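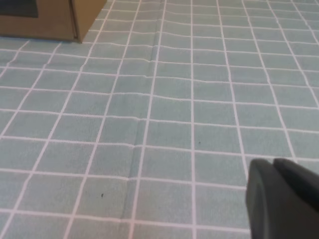
Blue-gray tablecloth with a white grid, and a cardboard box.

Finishing Wood at Home, Unit 2: Sanding Before the Stain
Instructor: Muthoni Lema

Welcome back, everyone! Last time we talked about picking a stain, and I know a few of you are itching to open the can, but please bear with me for one more evening. Stain shows up every scratch you leave behind, and it's a sad thing to spot one after the second coat.

Start with 80 grit if the old finish is still on, then go to 120, then 150. Always sand with the grain — never across it, even in the corners where it's tempting. Vacuum between grits and wipe the piece down with a barely damp cloth. Once it has dried, the fibers will have stood up a little, so give it a light pass by hand with the last paper you used.

Oak and ash can stop at 150. Maple and birch like to blotch, so try your stain on the underside first (Mutua Rweyemamu has kindly offered his practice boards if you have none).

For next class: read page 163 in the Bidstead reader, and bring a dust mask and one sanded board.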